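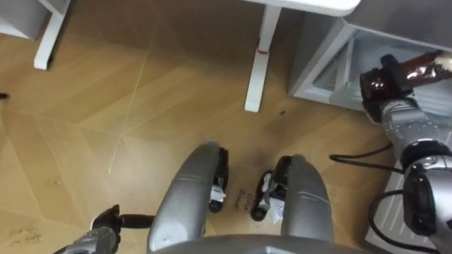 The robot at the Mirell open day, with a brown glass bottle in its right gripper and the cabinet in front of it.

I went to the open day at Mirell in February expecting to be sold something. The building is on Sadowski Street, behind the tile warehouse, and the sign on the door still has the old tenant's name on it. There were 14 of us in the group. We got coffee, a visitor sticker and a place to stand behind a strip of tape.

The robot has two arms and a silver base on wheels. Its job for the morning was to deal with bottles and a cabinet. It worked slowly. A person could have done the same work while talking on the phone, and I heard two people in the group say so before the first bottle was put away.

I think they were measuring the wrong thing. I spent 11 years managing the supply room of a small clinic, and speed was never the problem there. The problem was that things ended up in the wrong place at the end of a long shift, and somebody on the next shift had to go looking for them. If a machine puts the bottle where it belongs at four in the morning, I don't much care that it took its time.

What I do care about is how often it gets it right, and here I thought the day fell short. The printed handout said the team had recorded 3000 practice runs. It did not say how many of them had failed, or what a failure looked like. I asked. The answer was that the number changes every week and they would rather not give one out. I understand that, but a supply room manager can't plan around it. I would have taken a bad number over none.

The demonstration itself was better than the handout. We saw one drop and one long pause in which the arm did nothing at all. The engineer at the desk let the pause run and then restarted the job with us watching. I have been to trade shows where the curtain would have closed. The Adar show two years ago had a very smooth video and a machine behind a rope that did not move all afternoon.

The floor and the furniture also deserve a mention. This was a wooden floor with marks on it, and a white table and a cabinet of the sort you could find in any office. There were cables lying on the floor near the robot. I would not allow that in a room where people carry trays, and I hope they have a plan for it. Still, I would much sooner see a machine tried out in a room like that than on a stage.

The ticket was free. The full-day workshop, which they call Wudodeck, costs $165, and I have not decided whether to pay for it. If they put the failure count on the first page of the handout, I will.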